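Can a machine fold the laundry yet?

Posted in April. Filed under: house, work, robots

My sister asked me over dinner when she could stop folding towels. She has three kids and a dryer that runs every day, and she knows I spend my working hours around automation, so she figured I'd have a date for her. I didn't. I said I would write something down, and this is it.

Some background for people who are new to this blog. I spent nine years at Hendberg, a company that makes shelving and closet parts, and for the last four of those I looked after the packing line. I left last year and now do odd jobs for small shops that are thinking about buying a machine and want somebody to tell them if it will pay. Most of the time it won't, for reasons that have a lot in common with towels.

Let me start with what already works. A dishwasher is a machine that does a chore. So is a washer. So is the round vacuum that bumps into my chair legs. They work well because somebody found a way to take the hard part out. The dishwasher doesn't pick up a plate. I pick up the plate and set it in a slot that was made for it. The vacuum doesn't move the chair. At Hendberg the packing line could close and tape 1487 cartons in a shift, and it could do that with two people feeding it, and those two people were doing everything you'd think of as using your hands. They found the right bag of screws. They turned the board the right way up. They noticed when a corner was crushed.

What my sister wants is the part that was left out. She wants something that reaches into a pile.

Cloth is bad for machines in a way that a box isn't. A box has the same shape every time you meet it. If you know where one corner is, you know where the rest are. A T-shirt dropped on a bed has a new shape every time it lands, and most of it is hidden under itself. You pull on what you think is a sleeve and it's the hem. People sort this out by feel without thinking about it. My nephew is six and he can find the neck hole of a shirt in the dark.

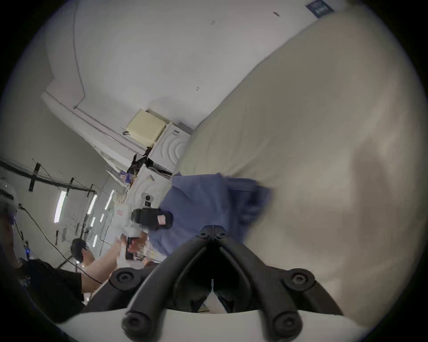

The approach that has the most money behind it right now is to have people do the chore with the same kind of gripper the robot will have. You hold the thing in your hand, it has a camera on it, and you fold the cloth with two stiff fingers in place of your own five. You do it over and over. The recordings go into a training run, and what comes out is a program that has seen a lot of cloth in a lot of shapes. No robot has to be in the room while the recording is done, and that makes it cheap compared to the older way, where a person steered a whole arm from a desk.

I have had a turn with a pair of these. Nasrin Shokri, who I worked with at Hendberg and who went on to a small outfit named Custo, let me try a set at her place one Wednesday after work. I thought I would be decent at it. I fold my own shirts and I have used every kind of clamp and picker there is. It took me ten tries to get a dish towel folded in half with the edges close to even. The fingers can't feel anything, so you are going by eye the whole time, and you keep pinching both layers when you only want the top one. When I wanted to flatten a wrinkle I had nothing flat to do it with. I ended up dragging the side of a finger across it.

Nasrin was a lot faster. She told me the first few days are slow for everyone, then your hands stop trying to be hands. She also said that the folds people are proud of are often less useful than the clumsy ones, where the cloth slips and you have to go back and get it. A machine that has only been shown clean folds has no idea what to do after a bad grab. I had not thought of that and it matches what I saw on the packing line. The line was fine until a carton came in a little crooked, and then it would sit there with its light on until one of us walked over.

How many recordings does it take? I asked, and the answer was that it depends on what you will accept. For one kind of cloth on one kind of surface, Nasrin's group had 2000 and thought it was a fair start. Then you change the cloth to something thin and shiny, or move from a table to a bed, and some of what was learned carries over and some doesn't. A table is hard and flat. A bed gives when you press it, and the sheet can slide along with whatever you are pulling on. If the cloth and the sheet are close in color, it's harder still for a camera to tell where one stops.

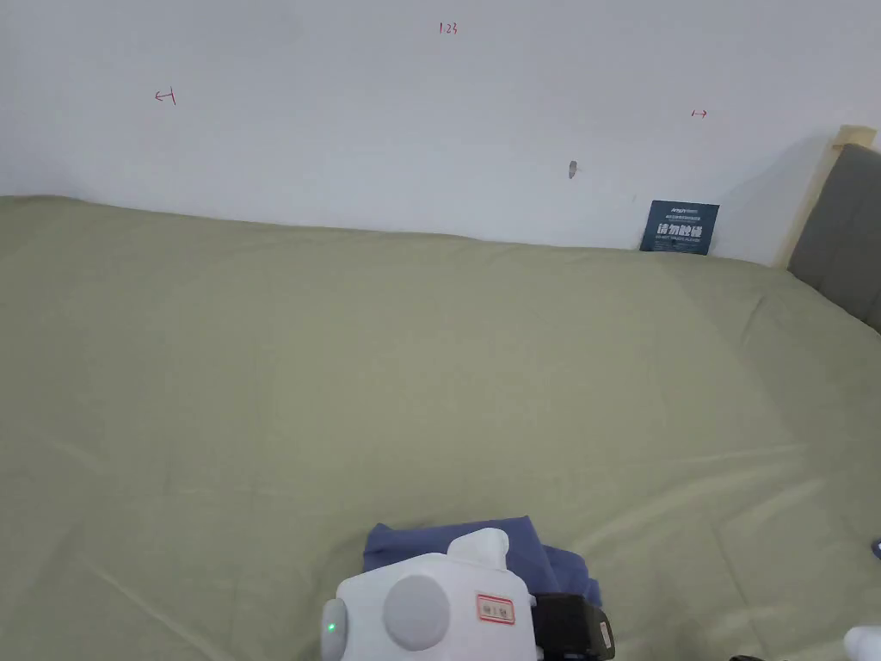 So where does that leave towels? My view, for what it's worth, is that folding a single flat thing laid out on a single flat surface is close to solved, if you don't mind slow. I have watched an arm at the Mastholm trade hall fold washcloths for most of a morning. It was slower than a person by a wide margin, and it dropped a few, but it kept going and it picked up the dropped ones itself, as long as they landed on the table. The ones that fell on the floor stayed on the floor. A man from the booth collected them at the coffee break.

Taking a wet, tangled load out of a washer is another matter. So is turning a pair of jeans right side out. So is a fitted sheet, which I can't fold either.

And folding is maybe a third of the chore. My sister doesn't only fold. She carries the load up the stairs, clears the bed off so she has somewhere to work, decides that one sock is done for and throws it out, stops to let the dog in, and puts each pile in the right drawer of the right kid, two of whom wear close to the same size. Every one of those is its own project for a machine. A shop floor lets you fence off one step and build around it. You can't do that so easily in a bedroom, where the steps run together and the furniture isn't bolted down.

I get the same question from shop owners in different clothes. Last month it was Ban, a two-room business that sews and ships cushion covers. They wanted to know if a robot could take a cover off the pile, turn it, and stuff the insert. They had seen a video. I asked them to time it by hand, and it came out well under a minute per cover, with the same woman also checking the zipper as she went. I couldn't find anything on the market that would come near her, and if I had, they would still have needed someone to check the zippers. What I told them to buy was a better table, higher, with a lip at the back so the covers don't slide off, and a rack on wheels. They bought the table. I don't know yet about the rack.

None of this makes me think it can't be done. Five years ago I would have said that loose cloth was hopeless, and I would have said it with some confidence, and then I stood there and watched the washcloths. The cheap hand-held recording is a real change. It means a group of a few people can collect more in a month than a big lab used to get in a year, and they can do it on real beds and real couches in place of a bench with a gray mat on it. I expect hotels and commercial laundries will get something useful first. They have one kind of towel and thousands of them, and they already feed sheets into machines.

For a house, I'd guess longer. I told my sister that her youngest will be doing his own laundry before a robot does it for him. She said he's six and she isn't waiting, and she has started having him match the socks. He gets most of them right.

If you have worked with the hand-held grippers on anything besides cloth, I would like to hear how it went, dishes most of all. I'm supposed to go back to Nasrin's place to try stacking bowls, and I would rather not break any.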